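Kantine Presow, kurz nach zwei. Die Küchenleiterin hat eigentlich keine Zeit. Setzt sich trotzdem.

360 Essen am Tag, vier Leute in der Küche. "Das geht, wenn keiner krank wird. Im September waren wir zu zweit, da gabs halt Eintopf." Der neue Preis? "Kommt vom Träger. Ich koche nur." Beschwerden landen trotzdem bei ihr.
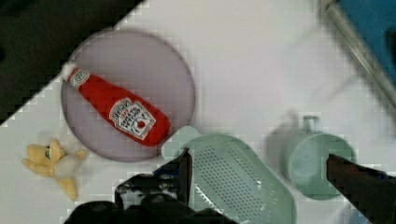 Am meisten ärgert sie der Abfall. Letzten Monat 1.516 Portionen bestellt und nicht abgeholt, sagt sie. "Da steht man dann mit den vollen Blechen." Abmelden ginge bis acht Uhr, macht kaum jemand. Ob die neue Bestellaap von Plonine hilft? Schulterzucken. "Fragen sie mich in einem halben Jahr." Dann klingelt es, die Lieferung ist da.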